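Every few months someone in Brilside announces that paper is finished. The latest is the council, which wants to stop mailing its newsletter and move the lot to an app called Pandar. The savings are put at over 800 dollars an issue. I'd like to see the working on that.

I've used Pandar. It took me 6 tries to find the bin collection dates, and when I did find them they were for Toft. The paper version puts them on page 2, in type my neighbour can read at the kitchen table with a cup of tea going.

We're told people don't read the newsletter. How would anyone know? The survey behind the claim was run inside the app, so it asked the people who had already left paper what they thought of paper. I wouldn't buy a used car on that sort of evidence.

Lirkora went the same way last year and was promised lower costs. Its rates notice went up anyway. Maybe the two have nothing to do with each other – but the promise was made, and I haven't heard it mentioned since.

Put the app out by all means. Let it prove itself next to the paper for a year, then count who is using which. If it's as good as they say, it has nothing to fear from a bit of newsprint. 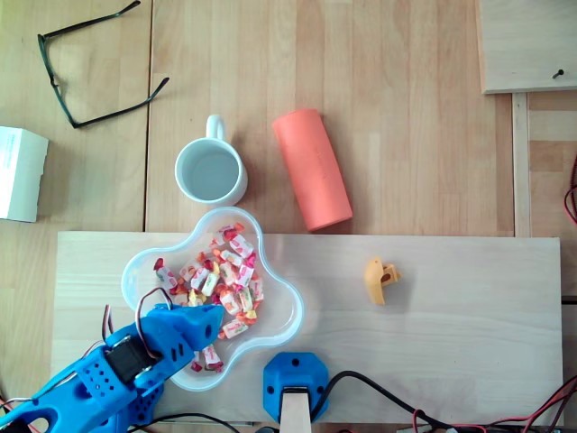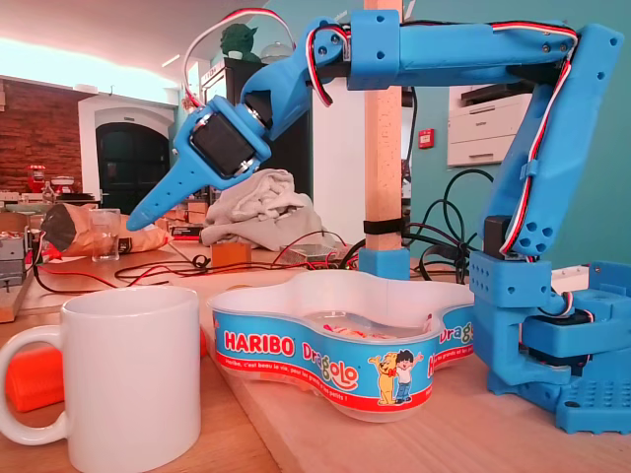

Top: eyeglasses on a wooden tabletop. Bottom: a light-blue robotic arm.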